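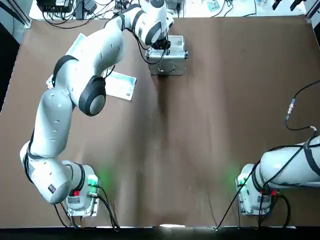

WORKSHOP TIPS: when an arm jams in the box

Last updated 8th February

We use cookies to remember your settings. OK / Manage

Wrote this up after the December jam, tidied a bit since. Two-arm bench, small metal box, gripper goes in, gripper doesn't come out. Fingers had closed on the inside lip and the arm kept trying to lift. Box came up with it, then dropped. Nobody hurt. One bent finger, one dented corner, one very cross Gil-soo.

If it jams:

- Stop button first. Don't reach in to "just help it".
- Green light on the base does NOT mean safe. On ours it means powered and ready to move. Same colour either way, stuck or not.
- Hold the box down flat, from the side, only once the arm is stopped. One person on the box, one on the controls.
- Open the fingers before you lift. Sounds obvious. We lifted first.
- Still stuck, back the wrist straight up in tiny steps. No twisting, that's how the finger went.

So it doesnt happen again:

- Set a floor height for the gripper and leave it alone. Ours had been nudged down 12 mm for a flatter tray and never put back.
- Check where the lid hinges. Lid at the back and a hand coming over the top of it is asking for trouble.
- Cables. Give the loop at the wrist a proper look, anything slack can hook a latch. Velcro ties, not zip ties, you will be redoing them.
- Keep papers and bottles out of the swing. Easy to forget when you're looking at the box.
- Run the first lift at crawl speed, every time the box gets moved. 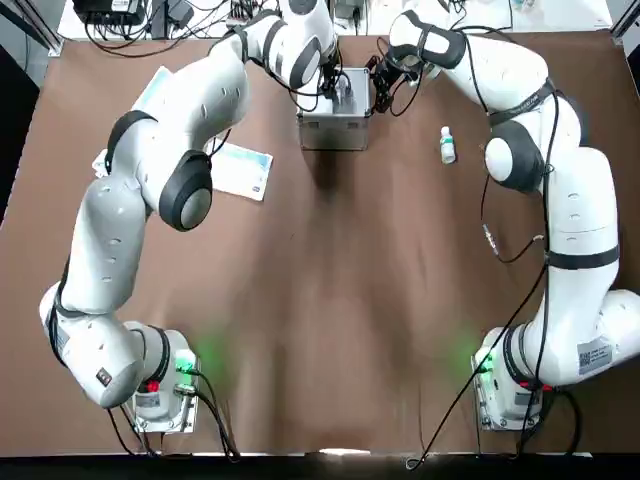
Both arms up, one each side of the metal box.

Tae-yang's rule, now everybody's: both grippers clear of the rim before anyone touches the lid. Cheap rule. Replacement fingers from Grurnico were 93 dollars a pair plus postage, and a wrist would of been 1,050.

Write the jam down too, even the small ones. Date, what it was holding, which arm. Ours go in a scribbler by the door.

Get the tips by email, once a month. Subscribe

Comments (3)

Hemi Bolger: Had the same with a toolbox lid. Foam strip round the rim helped heaps, cheers for the floor height one.

Na-rae Ham: What crawl speed do you use? Ours still feels quick at the lowest setting

Ilídio Paiva: check the fingers for play after a jam even if they look straight. One of mine was loose a week later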